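Mukonier Household Trainer – Set-up and Operation Guide
Section 7: Recovering from a grip overload or cable fault
Prepared by Aniela Laskowska, Technical Documentation, Trustovine
Last revised: September

Print this page | E-mail this page

7.1 Scope

This section applies to the two-armed Mukonier unit when it is used in a mock bathroom or laundry area. It covers fault G-16 (grip overload on soft material) and fault G-50 (unexpected drag at the arm or base). Both faults bring the arms to a hold. Neither fault removes power from the hands, and a hand in hold will continue to press with whatever force it had when the fault was raised.

Operators who have completed only the short induction may carry out 7.3 and 7.4. The work in 7.5 is reserved for persons named on the site register.

7.2 Background to this revision

The previous edition instructed operators to clear G-16 from the console and then resume the task. At the Kamath site this led to a repeat of the fault. A hand holding a towel had closed past its set limit, and when the fault was cleared the task resumed from the last saved position, which was lower than the position of the hand. The fingertip was driven further into the cloth and the wrist coupling was strained. There was no injury. The coupling was replaced and the unit was returned to use after inspection.

The review by Jairo Giraldo found two causes. The grip limit had been set for hard objects and had not been changed when the task list was changed. The resume command also took no account of cloth gathered beneath the tip. The first cause is dealt with in 7.5. The second remains open with Statano, who supply the hand controller, and until it is closed the resume command must not be used after a G-16.

7.3 Immediate actions

1. Say "holding" clearly so that everyone in the area can hear. Any person seated or standing near the unit should stay where they are until told otherwise.

2. Press the amber HOLD button on the pendant, even if the unit has already stopped by itself. The button locks out the resume command.

3. Look at the floor before stepping forward. Power strips and loose leads are a trip hazard and may also be the source of a G-50.

4. Note the code on the console. If both codes are present, treat the fault as G-50 first.

5. Do not reach between a hand and a worktop, cabinet front or basin.

CAUTION: The fingers may open without warning when the hold is released. Keep faces and loose clothing away from both hands.

Working area with trailing cables on the carpet, and a fingertip pressed into towel pile:

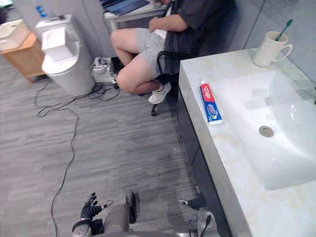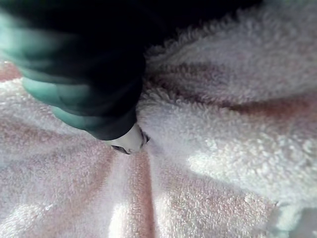

7.4 Releasing the material

1. Confirm that HOLD is lit. If it is not lit, press the red emergency stop and go directly to 7.6.

2. On the pendant, select HAND, then RELIEVE. The tip pressure falls in steps. Wait for the reading to settle below 4 newtons before doing anything else.

3. Select LIFT and raise the wrist in single steps. One press is one step. Do not keep the key held down.

4. If the cloth rises with the hand, stop. Fibres may be caught at the edge of the fingertip cover. Select OPEN once, wait, and try a further single step.

5. If the cloth is still caught, support it with one hand from the side and ease it away. Do not pull downwards. A downward pull loads the coupling in the same direction as the original fault.

6. When the hand is free, move the arm to the REST position and check the fingertip cover. A cover that turns under light finger pressure must be replaced before the next task.

Note: Looped and fleece fabrics catch more readily than flat weaves. Sites that use towels in daily work should keep spare covers with the unit.

7.5 Correcting the grip limit (registered persons only)

1. With the unit at REST, open the TASKS page and find the entry that was running when the fault was raised.

2. Check the material class. For towels, cloths and clothing it must read SOFT. The factory setting is HARD, and the setting does not change when a task is renamed or copied.

3. Set the class to SOFT and save. Read the entry again after saving, as earlier software did not always keep the change.

4. Run the open-and-close test with no object in the hand. Repeat it with a folded cloth on a clear surface.

5. Record the grip count from the console. If it stands above 200 since the last coupling inspection, inspect the coupling now, whether or not it appears sound.

7.6 Cable drag and loss of hold

A G-50 is raised when the base or an arm meets more drag than expected. The usual source is a lead on the floor that has passed under the base or looped round a forearm cable.

1. Press the emergency stop. Wait for the status light to turn steady red.

2. Trace the lead by eye from the power strip towards the unit. Where the lead also feeds the console, do not unplug it until the fault log has been saved.

3. Move the lead clear of the base and fix it down, or route it along the wall. Carpet clips may be used on tiled carpet. Adhesive tape is accepted for a single session only.

4. Inspect the outer covering for cuts or flattening. A damaged lead is to be labelled and taken out of use.

5. Release the emergency stop and home both arms, one at a time.

CAUTION: Homing moves each arm through its full range. All persons must leave the marked area first, including anyone who is seated.

7.7 Reporting

Every G-16 or G-50 is reported on the day it occurs, including those cleared without difficulty. The report should give the code, the task name, the material class before and after correction, and the person who released the hold. Send the saved log with the report – a report without the log cannot be closed.

Reader comments (3)

benchside_tom
7.4 step 3 could do with the step size. Ours moves further per press than I expected, and I nearly lifted the whole towel off the counter.

R. Okell
Is the LIFT key the same as WRIST UP on the older pendant? The labels differ on ours.

Documentation team
To R. Okell: yes, the function is the same. The older label will be added at the next revision, together with the step size.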